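How Do People Plan for a Robot?

Buying a robot takes longer than buying a bike. A workshop or a school can't just pick one and carry it home. Somebody has to make a plan first, and the plan has to say what the robot will do, where it will stand and what it will cost.

Start with the job

The first line of the plan is the job. "We want a robot" is too short. "We want a robot that picks small parts off a table and puts them in a tray" is much better. Now the people planning know that they need an arm, a gripper to hold things, and a table.

Jörg Seidel plans equipment for a workshop in Bredamley. He asks the same things every time. How heavy is the part? How far does it have to travel? Does one arm do the job, or does it take two?

Two arms can hold a part and turn it at the same time. But two arms cost more, and they can bump into each other if they stand too close. That has to be worked out before any money is spent.

Try it on a computer

A good way to work it out is a simulation. A simulation is a pretend world inside a computer, a bit like a video game. The planner builds a table, a floor and the robot, all out of computer shapes. Then the pretend robot can move, and the planner can look at it from any side, even from right next to its hand.

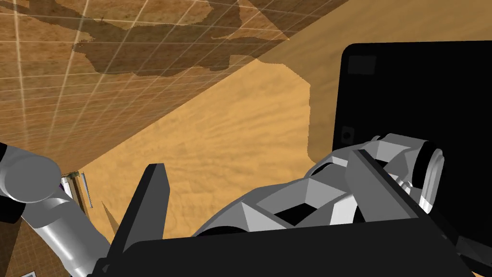 A simulated robot's gripper by a tabletop, with part of a second arm at the left.

A bump in a simulation doesn't break anything. If the table is in the wrong place, the planner moves it with the mouse and tries again. Jörg's team tried 19 table positions for one job. The Ots, a small arm they liked at first, could not reach the far corner in any of them. They crossed it off the list and looked at a longer arm called the Tretero.

A simulation can't tell you everything. A real part may be slippery, or a little bent, or the floor may not be flat. So planners still ask to see a real robot do the job before they pay for it.

Add up the money

A budget is a list of what you will spend. The robot is only one line on it. The list for a robot table might have these lines:

The arm, or both arms
The gripper
A strong table
A fence or a safety sensor
Cables and a computer
Lessons for the people who will use it
Spare parts

Small things are easy to forget. The Bredamley workshop needed a set of bolts to fix its table to the floor, and the set cost 533 dollars. It wasn't on the first list. Now there is a line for bolts — and one for delivery too.

Planners also think about later years. Robots need checking, and grippers wear out. If a robot should work for 5 years, the budget has to cover all of them.

Plan your own

You can plan a robot with paper and tape. Pick a small job, such as moving blocks from one side of your desk to the other. Keep your shoulder still and see how far your hand can reach. Mark that spot with tape. Anything past the tape is too far for your "robot."

Next, use only 2 fingers to pick up the blocks. Which ones are hard to hold? Write that down, because it tells you what kind of gripper to buy.

Words to know

Gripper: the part of a robot that holds things
Budget: a plan for spending money
Simulation: a pretend version made on a computer
Reach: how far an arm can stretch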